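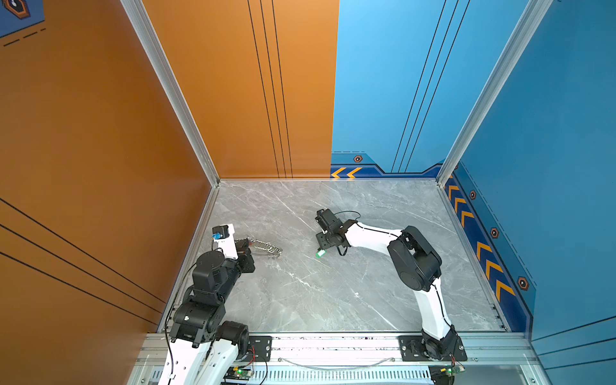

Orange wall on the left, blue on the right, grey marble-patterned surface

April 2023
By Felicja Brzozowska

Ticket: blues printing purple, faint stripes in flat areas
Printer: Kustusen 2000, desktop photo model, connected by cable
Software: Brukum print layout, current version
Paper: Darness satin, letter size
Status: closed, with one small thing left over at the bottom

Opening message

Hello to whoever picks this up, and thank you in advance. I have used my Kustusen for a good long while and it has been a faithful machine, so please don't read any of this as grumbling. I run a little print service out of my back room, mostly family albums, school portraits and the odd calendar, and I had just taken on an order for Mrs. Desjardins, who wants 30 prints for her parents' anniversary. Plenty of them were taken at a lake under a big clear sky, and that is where my trouble shows.

The skies come out purple. I don't mean a dramatic grape purple, more like the color of a faded hydrangea, but once you have seen it you can't stop seeing it. Oranges look fine to me, maybe a touch heavy. Skin is a little pink. Greens are all right. On top of that there are very fine pale stripes running across the sky, the short way of the sheet, and they are easiest to spot if you tip the print toward a window.

On the screen everything looks the way it should. I had a second person look at it (my sister, who has better eyes than I do and no patience for printers) and she said the screen was blue and the paper was purple, so it isn't only me.

What I had already done before writing:

Turned the printer off and on again, and the computer as well.
Printed the same sky from a different picture program. Purple there too, but less so, and still striped.
Opened a fresh pack of paper. No change at all.
Looked at the ink levels in the panel. Nothing is low. Cyan is a little under half.

Reply from the support desk

Hello Felicja, thanks for such a thorough message, it saves us both a lot of back and forth. It sounds to me as if you may have two separate problems sitting on top of one another, so let's take them one at a time and start with the stripes. Please print a nozzle check from the Maintenance tab on plain paper and tell me whether any of the color blocks have gaps in them. Don't run a cleaning yet, even if you see gaps. I'd like to know what we are starting from.

Also, could you tell me how long the printer sat before you started this order?

Felicja

Nozzle check done on ordinary copy paper. The yellow and the black blocks are solid as a brick. Magenta looks solid too. The cyan block has gaps in it, little missing steps like a staircase that somebody took a few treads out of, all toward one end. Light cyan I have trouble judging because it is so pale, but I held it under the desk lamp and I believe it is complete.

As for sitting, I'm a bit embarrassed. I was away looking after my mother after her hip operation and the printer was switched off at the wall the whole time, which I now read in the manual is the very thing you are not supposed to do. It used to park itself nicely every night and I pulled the plug on it while it was still blinking. I was in a rush for the train.

Support desk

Please don't be embarrassed, it's one of the most common things we hear, and I hope your mother is getting along well. When the power goes before the head has parked, the cap doesn't seal and the ink at the nozzles thickens. Cyan seems to be the one that suffered in your case.

Here is what I'd like you to do, in this order:

1. Run one normal cleaning from the Maintenance tab.
2. Leave the printer on and untouched for 20 minutes.
3. Print another nozzle check.
4. If there are still gaps, run one more normal cleaning and then leave the printer on overnight.

Please don't use the deep cleaning unless I ask you to. It drinks a lot of ink and fills the waste pad, and it very often does no better than patience does.

Felicja

First cleaning done, waited with a cup of tea and a crossword, printed the check. Better! About half of the missing steps have come back. I ran the second cleaning and I'm leaving it on tonight as you say, with a note taped over the plug that says DO NOT, in case my sister gets tidy.

Later note from me: this morning's nozzle check is complete. Every step of the staircase is there. I printed one of the lake pictures at small size and the stripes are gone. I tipped it every which way at the window and I can't find a single one.

But oh dear, the sky is still purple. It is a smoother, nicer purple. I suppose that makes it your second problem.

Support desk

That's very good news about the stripes, and yes, that leaves us the color by itself, so it should be easier to chase now.

A purple shift in blues, with skin going a bit pink, makes me think the color is being converted twice, once by Brukum and once more by the printer driver. Could you open the Brukum print window, click Color, and read me what it says next to "Handled by"? Then open the driver's own Properties window, go to Color there as well, and read me that too. I need the words exactly as they appear, if you don't mind.

One more question while you are in there. Did Brukum update itself at any point between the last good prints and the first purple ones?

Felicja

Brukum says: Handled by: Application.
Driver says: Color correction: Automatic (vivid).

And yes, when I came back from my mother's there was a window about an update and I said yes to it, the way one does. I remember it asked me whether I wanted to keep my old presets and I'm almost sure I said keep. I have a preset named "Satin album" that I have used for every job for ages. I hadn't opened it up to look inside since the day I made it.

My sister would like it noted that she told me to write my settings down.

Support desk

Your sister is a wise person. That is the conversion happening twice, just as I suspected. Brukum has been adjusting the picture for the paper, and then the driver has been adjusting it again and pushing the color up while it's at it. The update keeps the name of an old preset and the layout part of it, but the driver part goes back to the factory setting, and the factory setting is Automatic. We have had a few other tickets with the same story.

Please change the driver to "Color correction: None" and leave Brukum set to Application. Then look one line further down in Brukum and tell me which paper profile is chosen. Please print a single test picture after that, with a good amount of sky in it and a face if you can find one, and let it dry before you judge the color.

Felicja

I changed the driver to None. The paper profile in Brukum said "Glossy 3", and I've never owned a sheet of Glossy 3 in my life, so that must have been the update's idea as well. I scrolled through the list and there was my Darness satin, sitting near the bottom where it always was. I've picked it again.

For the test I used the picture of old Mr. Desjardins in a rowboat, which has an enormous sky and his face right in the middle, looking very pleased with himself. I printed it, put it on the sideboard and went to do the ironing so that I wouldn't hover.

It's blue! I could have kissed the thing. His face is a face color, the lake is a bit darker than the sky as it should be, and the orange life jacket has calmed down too. I hadn't noticed how heavy that orange was until I laid the old print beside the new one. I also tried a picture of the grandchildren on a dock, with very pale sky, to be sure it wasn't just a lucky match, and that is fine too.

Then I saved the preset under a new name, closed Brukum, opened it again and checked that both settings had stuck. Brukum remembered the profile. The driver went back to Automatic (vivid). So we aren't quite finished, I'm afraid.

Support desk

Well spotted, and thank you for checking it before I had the chance to ask. The driver only remembers the change if you make it from the computer's own printer list. When you reach the driver through Brukum, the change is good for as long as Brukum stays open and then it's forgotten. Close Brukum completely, open the printer list, right-click the Kustusen, choose Printing preferences (the plain Preferences entry is a different window), set the color correction to None there and press Apply before OK. After that, open Brukum and save the preset once more over the one you made today.

Felicja

Done in that order. I closed everything and opened it again, then restarted the computer for good measure, and it says None both times. I have also written the settings on an index card and taped it inside the lid of the paper drawer:

Brukum: Application
Profile: Darness satin
Driver: None
Power: use the button, wait for the light to stop blinking

The Desjardins order is printed and drying in batches on the sideboard and the ironing board. I had to redo the ones I'd made before writing to you, and I'm putting the purple ones aside for my sister, who makes her shopping lists on the backs.

Support desk

I'm so glad. I'll mark this as solved. I've added the preset problem to the notes for the Brukum update so that the next person who writes in gets to the answer a bit sooner. If the cyan gaps come back, reply to this same ticket and we'll talk about the cap itself.

For everyday care, one small color print a week is plenty. Any picture will do as long as it uses all the inks.

Felicja

Thank you, I'll do a small one along with the bills. The leftover item, and please don't reopen anything on my account: after the cleanings, the panel shows the waste pad a little fuller than before, still in the green. Is there a page that says how to order a new one, or do I ask you when the time comes?

Support desk

Just ask us when the panel turns yellow. You'll have plenty of printing left at that point, and we can mail the pad to you with the instruction sheet. Best wishes to your mother.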